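I've been moving my dad's old accounting business off a computer he bought in 2009. Posting what I learned in case anyone else is doing the same for a parent. Long thread.

1/ Background. Dad did bookkeeping for small shops in Ciltville for most of his working life. He retired in November. He had 64 clients at the peak and kept every file on one desktop under his desk. No cloud, one external drive, last backup three years old.

2/ The first job was finding out what was there. About 4,000 documents, mostly spreadsheets and scanned receipts, plus a client database in a program called Planer. The company that made it is gone. It runs on one version of Windows and exports to nothing I had heard of.

3/ Before touching anything I made a full copy of the drive and put it on two separate disks. One stayed at my place, one went to my aunt's in Pirow. If you only do one thing from this thread, do that.

4/ Then I asked Dad to sit with me for two evenings and explain his folder names. "WB misc 2" was Wenche Berge's bakery. "Tangen old" was a hardware store that closed, and "Tangen new" was the same family's rental business. I would not have guessed any of that. Write it down while the person is around to ask.

5/ Retention rules. Look up your own state, don't take mine. Dad's engagement letters said he would keep client records seven years after the last filing, so that was our floor. Anything older, the client got a letter offering it back before we shredded.

6/ We sent 200 letters in all, counting former clients. Some came back undeliverable. Gisela Kuhlmann called the same morning hers arrived and wanted everything, including a box of carbon-copy invoices from her mother's dress shop. She drove over and picked them up. 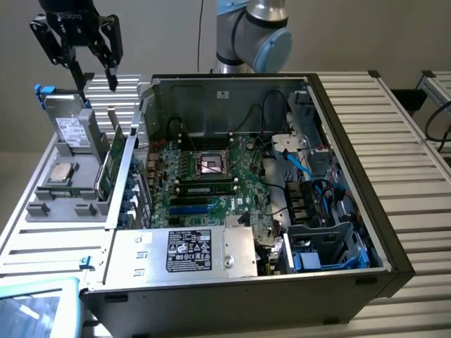
Desktop tower opened up on the bench, CPU socket empty.

7/ People asked about the hardware. The drive is the part that matters, since that's where client tax IDs live. Take it out, keep it or have it destroyed, get a receipt. The rest can go to a county e-waste day. Ours takes towers and monitors for free but charges for printers.

8/ Back to Planer. I got the database out by printing every client record to PDF from inside the program, then pulling the text out of the PDFs. Ugly, but it worked. It took most of a weekend and I had to fix the dates by hand. He had typed them four different ways.

9/ A friend, Zane Kivi, pointed out that I could have run the old program in a virtual machine and kept it usable. He's right. I set one up afterward from the disk copy. If you have old software with no export, try that first and save yourself the weekend.

10/ Paper was worse than the files. Eleven cabinet drawers. I paid a shredding service for the bulk of it and scanned about a drawer and a half. The scanner feeder hates staples and thermal receipts. Thermal receipts from before 2015 were mostly blank anyway.

11/ Handing over the active clients: Dad sold the list to Simone Leite, who has an office two streets over. They agreed on $3,000 plus a few afternoons of his time for questions. Each client signed a release before a single file moved. Two said no and went elsewhere — fine, they got their files on a USB stick.

12/ Things I forgot and had to go back for: the business phone number, the PO box, his state registration, and the domain name, which was on auto-renew with an expired card. Make a list of every bill the business pays. The bank statements will give you most of it.

13/ Total time was a little over two months of evenings. Dad says he misses the adding machine more than the computer. It's on a shelf in his kitchen now.

14/ I'll post the client letter we used if people want it. Names removed. Ask below.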